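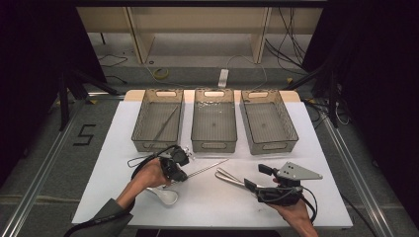 The quote from Farkero ran to eleven pages and Hedvig Grønli read the last one first, as she did with crime novels. Then she went back to the beginning to find out how they had got away with it.

"It doesn't include the table," she said.

Ľubomír Bartoš had been standing in the doorway of her office for some time, holding a cup of tea that he had not been offered and had therefore made himself. "We've got a table."

"It doesn't include the baskets either."

"We've got three baskets."

"I know we've got three baskets, Ľubomír. I signed for them. I'm saying that a firm asking for this sort of money might throw in a basket."

Grerby hired out cutlery and serving things to hotels and wedding people, and got them back dirty. They came back in crates, all mixed together, and downstairs there was a long room where people sorted them. Tongs in one basket, spoons in another, and the skewers, which were always the trouble, in a third. Farkero said a machine could do it. Before the machine could do it, a person would have to show it how, over and over, with a gripper in each hand and cables trailing off them, while the machine took notes. This was the first stage. The first stage was what the eleven pages were about.

"How many times does he have to do it?" she asked.

"Who?"

"Whoever's showing it."

Ľubomír looked into his tea. "They said 800 to begin with."

"Eight hundred what?"

"Goes. Picking up a thing and putting it in a basket is one go."

"To begin with."

"That was how they put it."

She wrote 800 on the back of the quote and underlined it. Her father had run the place before her and had bought a folding machine for napkins, once, from a man in a very good coat. It had folded 317 napkins on its first morning and none after that. She knew the figure because he had written it on the wall behind the machine in pencil, with the month, July, and it was still there when they moved the thing out to get at a pipe. He had never said a word about it to her. He just never again bought anything that had to be plugged in, and for twenty years they had washed up after half the hotels on the coast with a boiler and some strong-armed women.

"Show me," she said.

They went down. The black curtains were drawn at the sides, so that the light stayed the same, Ľubomír said, and she wondered who was paying for the curtains. The young man from Farkero nodded at her and carried on. He had a grey sleeve pushed up and then pulled down again, as if he couldn't decide whether he was at work. He picked up a skewer. He let go of it too early and it rang on the table.

"Does that one count?" said Hedvig.

"We keep the bad ones as well," he said. "Sometimes they're useful."

"Do we pay for the bad ones?"

He looked at Ľubomír, who had become interested in the floor.

She watched for a quarter of an hour. He was careful, and he was slower than anyone she had ever employed. A spoon went in. The tongs were turned, dropped, turned again. Over by the sinks two of the women had stopped to look, and one of them picked up a whole fistful of mixed stuff from a crate and dealt it out like cards, left, middle, right, without taking her eyes off the young man. She didn't mean anything by it. It was just what her hands did.

"What happens when the Urquijo order comes in?" Hedvig said. "Their tongs are a different shape. Flatter."

"It would generalise," said the young man.

"Would it?"

"It should. You might want to budget for a few more sessions."

She asked how many was a few. He said it depended on the tongs.

Upstairs again she got out a clean sheet and ruled a line down it. On the left she put what Farkero wanted for the first stage, and what they said they would want for the second, which was a smaller number with a longer paragraph beside it. Under that she put the arms themselves, which would come from Kivosano and had to be leased, and the service contract, and then a line she called Floor, as the floor downstairs sloped to the drain and somebody would surely notice this once the arms had been delivered. On the right she put wages. She had done this twice already in her head and it had come out differently each time, depending on whether she was cross.

"There are 522 kinds of thing in the catalogue," she said. "He's got three baskets."

"It's a trial."

"What's it a trial of?"

Ľubomír thought about this properly, which was why she kept him on. "I think it's a trial of us," he said.

She crossed out Floor and wrote it again, larger. Then she rang Farkero and was told the man she wanted was in a meeting until 5. She said she would hold.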